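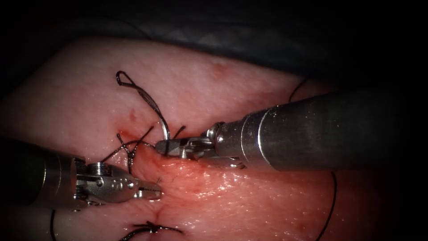

Zolteno suturing work, progress to end of February. Prepared by Prapai Sriwong for the Haretti fund.

Short one this time, sorry, writing between runs. Main news: demonstration set has passed the halfway mark. 473 knot-tying and needle-handling episodes logged, target is 3,000 clips once they are cut into single steps. Labelling is behind — the Turkulwood people have done the first 400 clips and want clearer rules on where a throw starts and stops. Fair point, will write them up.

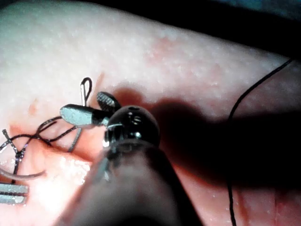
Policy trained on the first 300 episodes does needle pick-up well enough, knot tying much less so. Most failures are at the regrasp, when the jaws close a bit beside the thread. Adding the wrist views helped with this, the fixed view alone loses depth close to the tissue. Havent tested with smoke or heavier bleeding yet.

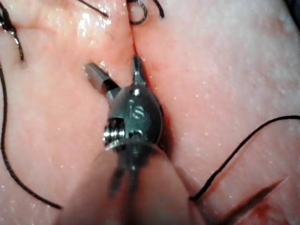
Kassab arm recalibrated twice, drift is still there after long sessions. Cable tension probaly. Parts on order.

Next: rerun the regrasp tests, finish label rules, spend on track. Need a decision on the second tissue order by mid March please.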